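Ticket 3707 - Markwood Military History Archive, reader support
Subject: Officer service records drop out of search after 1918
Opened: January 25, 2021
Status: Open

Hi again! I'm the one who wrote in back in October about the blurry regimental rolls (those are fine now, thank you). This time it's the search. I'm putting together a chapter on junior officers who drifted out of the Imperial German army and into the volunteer units of 1919, and for my men the trail just stops at the armistice.

What I've tried so far: I searched by surname with the date range left open and got 1000 results, which I'm guessing is the most it will show. Then I set the range to 1914-1918 and got 955. Lovely. Then I set it to 1919-1920 and got nothing at all, even for a lieutenant whose 1919 discharge paper I had open in the next tab - so I know it's in there somewhere. 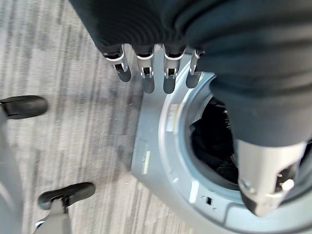
I logged out, cleared everything, and came back in through the Lumenta viewer instead of the regular page. Same blank list. A different browser gave me the same thing, and so did my old laptop, which took most of a cup of coffee to start up.

Update, same afternoon: I think I've got part of it! If I leave the dates alone and type the box number (210), the discharge papers come right up, but the year field on every one I opened says "undated." The year is plainly written on the scans. My hunch is that it got lost when the Stolari collection was moved over, but you'd know better than me.

Update 2: tried your suggestion of ticking "include undated items." That does bring my lieutenant back - hooray - along with a heap of postcards and a saddle catalog. I can live with it for now, but I'd still love to have the years filled in for that box, and could you check whether the one after it has the same trouble? I'll be needing the naval brigade papers next.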